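Doors, handles and hand-held grippers: house rules for the Denedstead rooms
Last updated 10 Jan 2025

Quick page, typed between sessions. Read it before you pick up a pair.

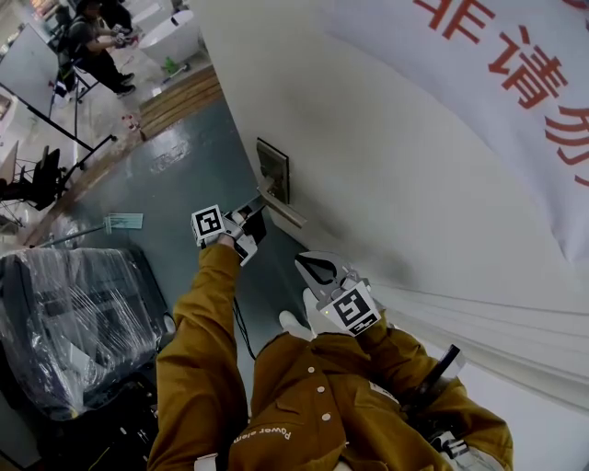

Doors first, they cause most of the bad takes. Lever handles especially. Come at the lever from the front, fingers open wider than you think you need. Close on the lever, then push down. Don't hook it and yank. If it slips, let go, back off, start over - a messy grab fixed halfway is worth less than a clean one.

Which hand? Left or right, either is fine, but pick before you start. The spare gripper stays low and close to the body. Not swinging. Not resting on the door.

Markers
Keep them clean. Dry cloth, no spray. A fingerprint is okay, a smear of hand cream is not. Sleeves down and buttoned so cloth doesn't ride up over the marker. If a corner is peeling, swap it, don't tape over it - shiny tape throws glare and the tracking goes off.

Cables
Run the cable along the sleeve, slack at the elbow. Test it: arm all the way out, then all the way up. If it pulls, redo it. Never loop it round your wrist.

Floor
Walk the route with empty hands first. Mops, bottles, shoes, anything you could step on while looking at a handle, deal with it before recording. If a thing is part of the task leave it, just know where it is. Steps and thresholds: feet first, then hands. Don't reach and climb at the same time.

Glossy floors are a pain. Soft soles, and no mopping in the 25 minutes before a session. We had 2 near slips in July, both on a floor that "looked dry".

Signs and doors
A sign on a door still counts. If it tells you to keep out, ask first. Same goes for anything hanging on the door, cloth, curtain, coats. Hold it back or pin it so it can't get pulled into the fingers. Soft fabric is teh worst for this, goes in easy and comes out slow.

Other people in the room
Say when you start. Say when you stop. Anyone sitting nearby stays out of the door's swing. Chatting is fine, walking behind the person with the grippers isnt.

Repeats
10 door pulls, then rest your arms. Really rest, grippers down. Tired wrists twist, and then the whole batch leans to one side. Three sets is plenty for one door. Change the door or change the person.

Wrapped furniture
Plastic film on chairs - take it off or move the chair out of view. The shine confuses depth, and the noise annoys everybody.

Put-away
Fingers open, never clamped shut overnight. Light off. Wipe the jaws. Back on the Zernura rack, marker side up, left with left. Write down drops, even little ones. A knocked marker looks fine and measures wrong.

The Stondik checklist is taped inside the supply cupboard if you want the long version. Where it disagrees with this page go with this page, the checklist is for the old pair.

Still to add: drawers, sliding doors, round knobs (avoid for now).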